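Music > Home Recording > Guitar Tone & Tuning

Extended-range guitar sounds muddy in the mix below the low E

Last updated in December

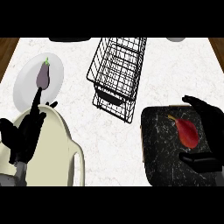 What should I change first when a seven-string rhythm part loses its pitch in a dense mix? Start with the amount of gain, and turn it down on both rhythm tracks before touching any EQ.

Posted by lowtide_frets

More detail on my case. The band is an instrumental four-piece, two guitars, and the songs use a lot of tapped chords and odd-meter riffs on the low B string. I record through a Farari two-channel interface into an amp sim, one pass left and one pass right, then a lead in the middle. Soloed, the rhythm guitars sound fine. With bass and kick in, everything under the A string turns into a hum and the chord changes are hard to follow.

Settings at the moment: gain at 7 out of 10, bass at 6, mids at 4, treble at 6, presence at 5. No overdrive in front. Bass guitar is DI with light distortion. The strings are the set that came on the guitar, and I don't know the gauge. I have tried a high-pass filter at 34 Hz on the guitars and could not hear any difference.

3 replies

Posted by Tekanetti

Your high-pass is too low to do anything. The open B on a seven-string sits near 62 Hz, so a filter at 34 Hz is under every note you play. Move it up to between 80 and 100 Hz with a 12 dB per octave slope. You will lose some of the fundamental on the open string, but the ear takes the pitch from the harmonics, and the bass guitar covers that octave anyway.

In order:

Gain down to 4 or 5. Two tracks panned hard add up to more distortion than either one has alone.

Put an overdrive in front of the amp sim, drive at zero, level high. It trims the lows going into the preamp stage, where most of the mud is made. Cutting the same lows after the amp does not give the same result.

Mids up to 6. With tapped chords you need that range to hear the inner notes.

After that, look for buildup between 200 and 400 Hz. On my last session the worst spot was 363 Hz on the left guitar and 377 Hz on the right – different pickups, same player. A narrow cut of 3 dB on each was enough. Sweep for your own, as these numbers depend on the cab.

Also check the bass. If its distortion is full range, split it: clean below 200 Hz, distorted above, with the clean band compressed hard.

Posted by Wamel

Agree with the above. I would add strings and setup. Stock sets on seven-strings often have a light low string, and it goes sharp on the attack when you pick hard. Try a .062 or .064 for B standard on a normal scale length, then redo the intonation. Tune with the same pick attack you use when recording. It took me 23 takes of one riff to work out that the string was the problem and the amp sim was fine.

If the two guitars play the same voicing all the time, have one of them move up an octave or drop the root.

Posted by weldu_bass

just turn the bass up, guitars are always too loud on this kind of music

14 people found this page helpful
Share 6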